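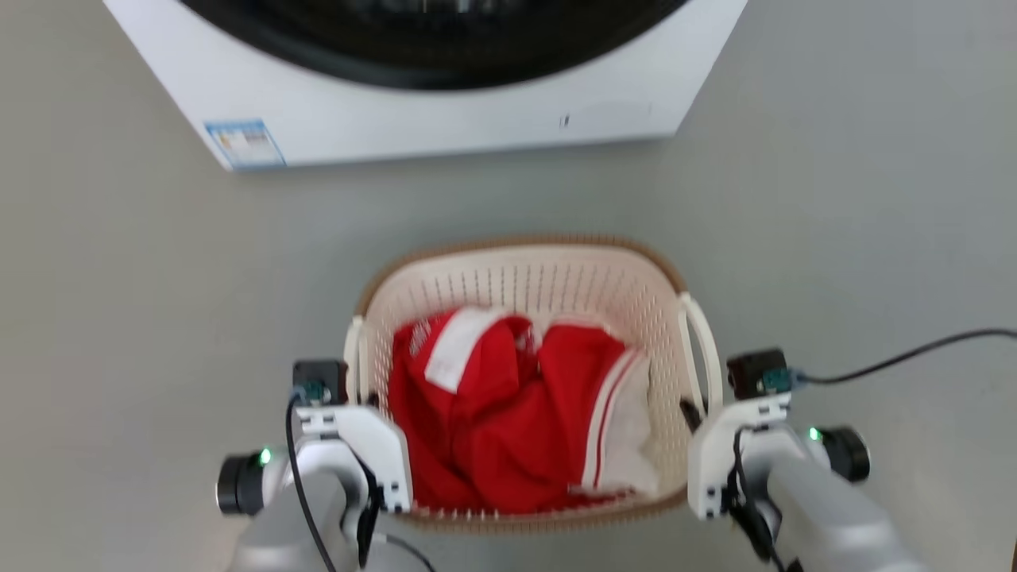 Fig. 1. Basket in front of the washer, red and white load.

March 5, 2022. Laundry corner, Midesthorpe. Entry by K. Yagi.

Continuing the red/white question from Aoi's page. Load is the red and white clothing, kept as one lot in the off-white basket with the brown rim. Lot number 13. Do not merge with the plain whites until the bleed check is done.

Bleed check, as agreed with Setsuko: damp white cotton swatch pressed on an inside seam of the red, 20 minutes under the flat weight, then read against the dry swatch by the window. Read it in daylight. The ceiling light is too warm and Yuto and I disagreed on two swatches last time for no other reason.

Settings if the swatch is clean: cold, short cycle, low spin, turned inside out. If there is any pink at all, the lot goes through alone with a spare swatch in the drum, and the swatch gets taped in here afterward.

Load mass 234 g per item for the heaviest piece, dry, from Kohei's sheet. I have not reweighed. The rest are lighter and go down as one line.

Basket position: on the floor, centered on the door, with a strip of floor left clear between basket and machine. Last month's position was too close and the door swing caught the rim. Someone should put tape on the floor. The handles go left and right, so that it can be picked up from the front without turning it. 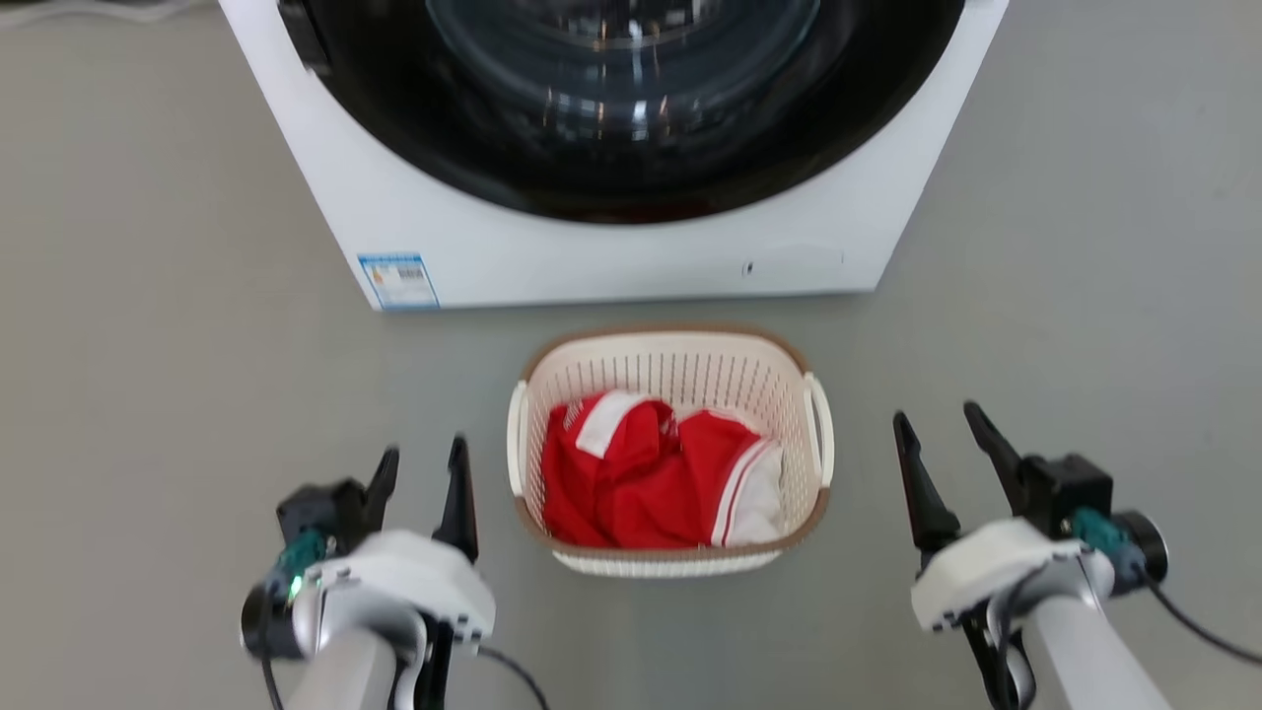
Fig. 2. Same basket and washer. White band with small red lettering near the top of the bundle, striped edging to the right.

Lettering and striped trim are the parts to watch — printed or stitched, not recorded on the sheet. Check by hand before choosing the spin. If printed, no tumble drying and no iron on the face side.

Detergent: the Ultia liquid, half cap. The powder left marks on dark items in run 303 and I would like to keep it out of this series.

Open items:
Aoi to find the second drying rack (Cekunbridge may still have it).
Swatch stock is low, cut more from the old sheet.
Lint filter to be logged before the run as well as after.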